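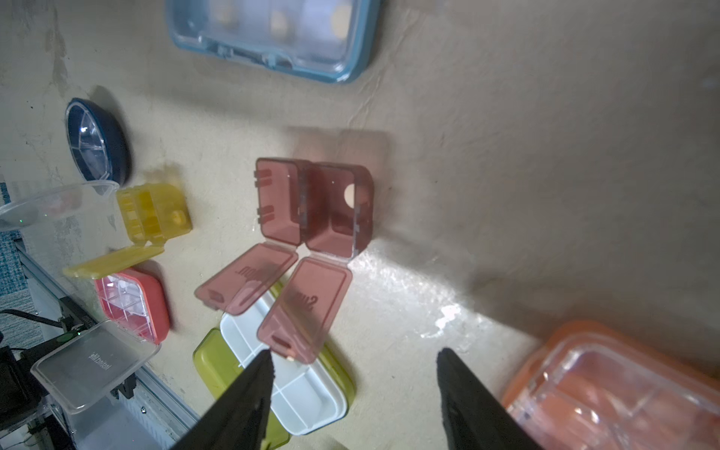 What went wrong with the pillbox robot in Litstead?

A software update wiped the grip limit on one of its arms, and the arm spent a night shift squeezing pill organizers much harder than it was supposed to.

Pruvel, the small automation firm that runs the machine, confirmed the fault after a batch of organizers came back from the sorting cell with cracked lids and bent hinges. Of the 84 handled on that shift in March, 58 had to be thrown out. The rest were described in the company's incident note as "cosmetically affected," a phrase that covers a lot of ground.

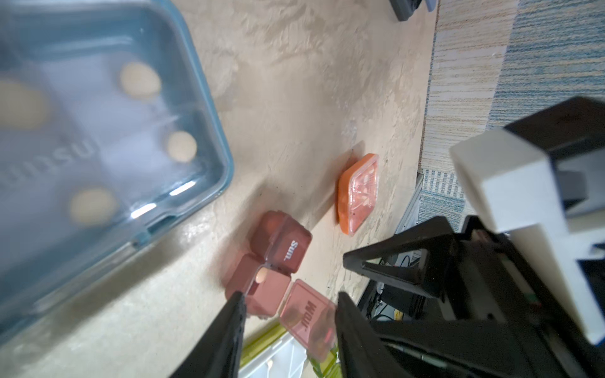

The organizers were on trial for Mendlow, a pharmacy supplier that wants to know if a robot can open, check and move pillboxes of different shapes without human help. Human help would have come in handy at 2 a.m., when the machine logged its first force warning. It then logged the same warning again and again until morning, sending each one to an email address that belonged to an engineer who left Pruvel last year.

"The robot did report the problem," said Chinyere Afolabi, who manages the trial. "It was very thorough about that."

According to the note, the update replaced a settings file with a blank one. Most of the blanks were filled in with safe defaults. The grip limit was filled in with the highest number the motor would accept. The other arm kept its old settings and worked normally all night, passing undamaged boxes to its partner to be crushed. 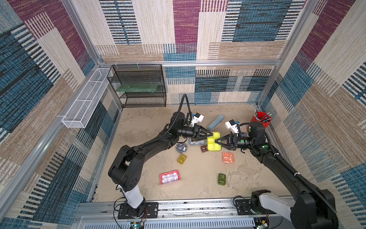
No one was hurt, and Pruvel says no medicine meant for patients was involved. The state of the lids was spotted by Faustino Tapia, a technician on the early shift, who heard a crack as he was hanging up his coat and hit the stop button with one arm still in the sleeve.

Mendlow has been more patient than might be expected. Its trial lead, Ntombi Ntuli, said the cell had moved more than 2,000 organizers before the update with little to complain about, and that she would like to see it get back to being dull.

The machine now refuses to start if the grip setting is missing, and warnings go to a phone carried by someone who still works there. Testing resumed last week at half speed. Afolabi said the replacement pillboxes have arrived, along with a few spares.

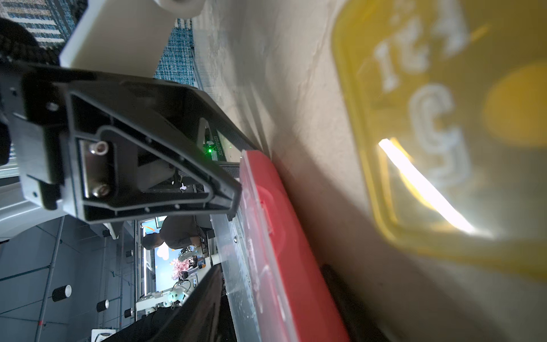 A wrist camera's view inside the Pruvel sorting cell in Litstead, with a workstation in the background.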